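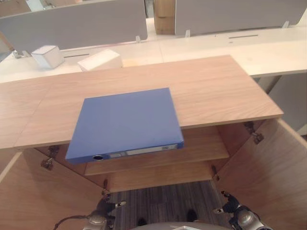 Hatice Ağca wrote: Calls are dropping again. The desk phone goes silent on my end, the other person can still hear me, and then after a while the line closes. It happened on three calls this morning. Web pages load fine the whole time. Can someone look at this before the January billing calls start?

Ticket: One-way audio and dropped calls, Zundetham office
Opened: 12/17/18
Provider: Skastport
Router: Vasarley, supplied with the line
Assigned to: Iara Montecinos

Iara Montecinos: Thanks, Hatice. Is it every call, or only calls that go out? Please also tell me if the phone shows "registered" on its screen when the sound stops.

Hatice Ağca: Both directions. The screen says registered. Short calls are usually OK. The ones that fail are the long ones and the ones where I put somebody on hold.

Iara Montecinos: Ran a line test with Skastport. No packet loss, and the delay is normal. I asked them to leave the test running for 45 minutes and it stayed clean. I don't think the line itself is the problem.

Checked so far:
Phone restarted – no change
Phone moved to another network port – no change
Headset swapped for the handset – no change
Router restarted – calls fine for the rest of the morning, then the fault came back
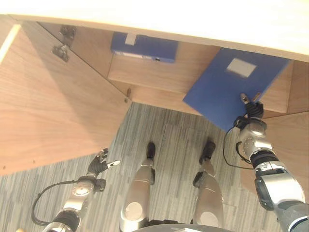 Cabinet below the white countertop, door open.

Iara Montecinos: The restart helping for a few hours makes me suspect the router settings. I logged in and found SIP ALG switched on. It was off when we set up the office, and I have a note of that. The firmware version is also newer than the one in my note, so I think an update put the setting back to its default. I have turned SIP ALG off and restarted both the router and the phone.

Hatice, please make a long call when you can and put it on hold once or twice.

Hatice Ağca: Made four test calls. All had sound both ways. One did go silent for a second when I took it off hold, but it came back by itself. Before today it never came back.
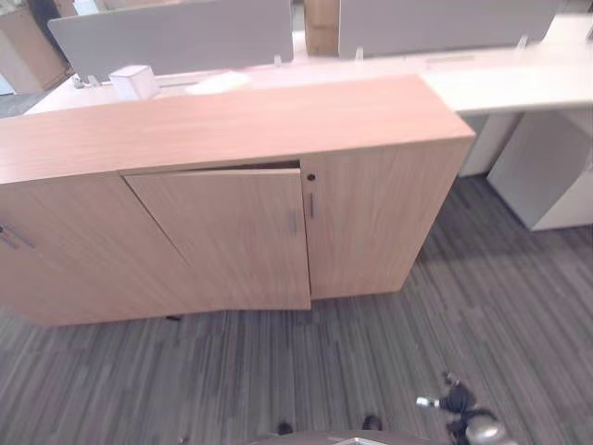

Storage cabinet, center door slightly open.

Iara Montecinos: Better, but I want to find the cause of that short gap. The phone renews its registration on a timer, and the router closes idle UDP connections sooner than that. I have shortened the phone's keep-alive interval so the connection stays open during hold.

While I was in the settings I saw that the Wi-Fi had moved to channel 11, the same one the neighbors use. It has nothing to do with the desk phone, which is wired, but I changed it anyway.

Hatice Ağca: Dimitriou called in about the invoice and we talked for nearly the whole lunch break. Two holds and a transfer. No gaps. The transfer used to fail every time, so I am happy with that.
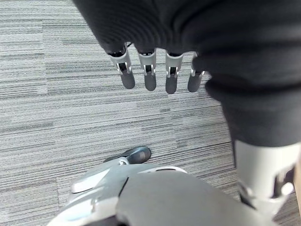
Office floor, gray striped carpet.

Iara Montecinos: Good. I asked Skastport if automatic firmware updates can be turned off for this model. They said no, but they can mark the account so that SIP ALG is left off after an update. I have asked for that in writing and will add their reply when it arrives.

If the one-way sound comes back, check the SIP ALG setting first, before restarting anything. A restart hides the fault for a few hours.

Status: Fix applied, waiting for provider
Next check: January, after the billing calls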